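Home Products Hand-Held Grippers Accessories Support Contact

Tokholm Hand-Held Teaching Gripper

If you have ever tried to teach a robot a fiddly little job with a joystick, you already know why we started on the Tokholm. Our founder, Margit Szilágyi, spent the better part of a winter trying to get an arm to fasten a strap from a control pad, and by the end of it she could do the job beautifully with her own fingers and hardly at all through the pad. So we made a tool you simply pick up. You squeeze, the jaws close, and you do the task much as you would at your own kitchen table, while the Tokholm keeps a record of where it went and how far the jaws were open.

The jaws and blue finger pads are meant to feel familiar to anyone running our table-mounted Jerkov gripper, and plenty of our customers use the two together. You can steer the Jerkov by remote control to hold one end of something while you work on the other end by hand, and both recordings end up on the same clock. It takes an afternoon or so to get comfortable with (please do give yourself that afternoon!), and after that most people stop thinking about the tool and start thinking about the job, which is exactly what we hoped for.

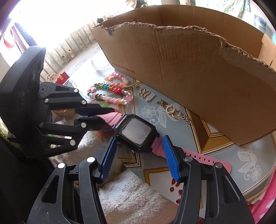

Small, soft and bendy things are where we have put most of our effort. A strap never lies quite the same way twice, and a good demonstration needs to include the little corrections you make along the way, so please don't throw out a take just because you had to adjust your grip. Tímea Csizmadia, who looks after training here, likes new customers to record 60 short takes of one task before they move on to another, shifting the objects a little each time. It sounds like a lot – it goes faster than you'd think.

We would also encourage you to work in ordinary places. A bare bench is fine for your first hour, but a robot that has only ever been shown a bare bench can have a hard time in a real home, with real tablecloths and somebody's crafts left out.

What you get

Tokholm gripper with finger pads fitted
2 spare finger pads
Charging cable and carry case
Recording software for one computer
Printed handbook, 139 pages, with worked tasks from unpacking to threading

The Jerkov gripper and its base plate are sold separately. If you already own one from an earlier order, Volker Hamann on our support desk can tell you whether it needs a software update before you pair it.

Looking after it

Wipe the pads with a damp cloth at the end of the day and let them dry before you close the case. Pads do wear, especially if you do a lot of pinching and twisting, and new ones press on without tools. Check the jaws for play now and then, and if they begin to feel sloppy, write to us before tightening anything yourself – we would much rather talk you through it.

Ordering

We build the Tokholm in small batches and ship within 14 days of your order. Schools and small labs are welcome to ask about a loan unit. Piroska Győri handles those, and she will want to know what task you have in mind and which arm you plan to teach.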